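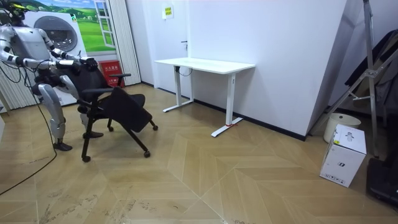
**Section 5. Furniture Handling Exercises**

This section sets out the procedure for the furniture handling unit of the Kariuki Robotics Club. It applies to all student teams preparing for the Workness Challenge and replaces the handling notes issued in July. Students should read the whole section before their first session with the humanoid. The standard training object is a black office chair on casters, and the standard grip places one hand on the upper edge of the backrest. A chair of this type rolls, swivels and leans as soon as force is applied to it, and teams should expect it to take up awkward angles while the robot has hold of it.

## 5.1 Roles

Each session requires three students and one supervisor.

- **Operator.** Gives all motion commands. The operator does not leave the console while the robot is powered.
- **Safety lead.** Holds the stop button and does nothing else. The safety lead may end a run at any time and is not required to give a reason.
- **Recorder.** Keeps the session log and watches the cable.

Sessions are supervised by Neema Swai. When she is absent, Hamisi Gachanja may supervise, provided that his name is entered in the log before power is switched on. Students may not supervise one another, whatever their level of experience.

## 5.2 Preparing the Floor

1. Clear the working area of bags, boxes, loose clothing and spare parts. Items that must stay in the room are moved against a wall.
2. Check that the exit and any fire equipment can be reached without crossing the working area.
3. Sweep the floor. Grit under a caster can stop the chair suddenly and put an uneven load on the arms.
4. Lay the cable behind the robot, with enough slack for two full steps. Keep it clear of the feet and of the chair's casters.
5. Place the chair in front of the robot with the seat empty. Confirm that nothing has been left hanging from the armrests.

> **Caution:** A caster that rolls onto the cable can pin it to the floor. If this happens, stop the run. Do not try to free the cable with a foot while the robot is moving.

## 5.3 Starting the Robot

1. The supervisor unlocks the power supply.
2. The operator starts the Novix control program and loads the team's own profile. Profiles belonging to other teams must not be opened or edited.
3. The safety lead presses the stop button once as a test. The console must show **STOPPED** before the test is accepted.
4. The operator releases the stop and brings the robot to its standing pose.
5. Wait 40 seconds. The joints complete their self-check during this time, and any command sent early will be refused.
6. The recorder notes the start time and the supervisor's name.

If the self-check fails twice in a row, the session is over for that day. Record the fault code and inform the supervisor.

## 5.4 Gripping and Moving the Chair

1. Confirm aloud that all persons are outside the marked boundary. The safety lead answers "clear."
2. Bring the robot into a slight forward bend. Both feet must stay flat on the floor.
3. Close the first hand on the upper edge of the backrest.
4. Bring the second arm to the chair and wait for the console to report a stable hold.
5. Begin the turn at low speed. Do not raise the speed during the first five runs of a session.
6. If the chair begins to tip, reduce the speed and let the program correct the angle. Most small tips are recovered without help.
7. When the chair has reached its target position, lower it until all casters are in contact with the floor.
8. Open the hands one at a time, then return the robot to its standing pose.

> **Note:** The base of the chair extends well beyond the seat. A foot that appears clear of the seat may still be close to a caster. The recorder should stand where the feet and the base are both in view.

> **Caution:** Never reach in to steady the chair. A falling chair is an acceptable result in training. Students who enter the boundary during a run will be stood down for the rest of the session.

## 5.5 Stopping and Recording

1. The operator gives the "end run" command and waits for confirmation.
2. The safety lead presses the stop button and keeps hold of it until the supervisor has locked the power supply.
3. The recorder completes the log. Each run is entered as *complete*, *partial* or *stopped*, with a short remark where needed.
4. Inspect the hands and the cable for wear – in particular the part of the cable nearest the robot's body.
5. Return the chair to storage and coil the cable loosely.

Run files are saved to the Sadico folder under the team's number. The club's allowance is 1430 files for the season, and test files should be deleted by the team that made them. Replacement hand pads are listed in the parts book under item 165 and are issued by the supervisor only.

Section last revised 15/10/2026. Corrections should be given in writing to Hamisi Gachanja.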